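Open day pre-check, simulated kitchen demo, Lornham
17 Feb 2026, G. Alvarado

- [x] Cooktop clear: no pots or pans on the grates. Lovely tidy start!
- [x] Arm parked well away from the big screen's default view
- [ ] Knob labels on the handout (Filtwood has the file)
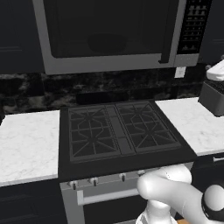 *Item 1: range, cooktop and arm.*

- [x] Speed capped at 30 percent for visitor runs
- [x] Stop key tested at both desks, and it's quick!
- [x] Microwave task loads with the door open
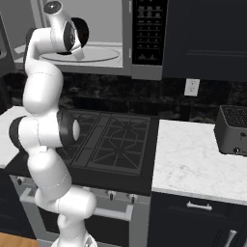 The microwave is the one I'd put first in the tour, kids will love it. Still open: room 907 seats 70 and we have 93 signed up, so let's split into two groups. Tape down the projector cable before doors.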